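Dec 14, 2018
Guvadis album, glass negatives

Finished the second box today and it's a good one! 17 plates, all half-size, all from the Stojanović survey of the old summer palace at Dekstead. I'd expected more garden views, but seven of them are interiors (the long gallery, the stair hall, and what I'm nearly sure is the music room before they moved the screens). The carving is so sharp on plate 15 that you can read the mason's mark with a loupe.

Emulsion lifting on two corners. Left those alone, new four-flap folders for everything.

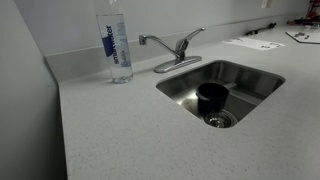

Still no photographer's name anywhere, but the caption hand matches the Clerkano prints from May, so I'm pulling those next. More than 40 to compare!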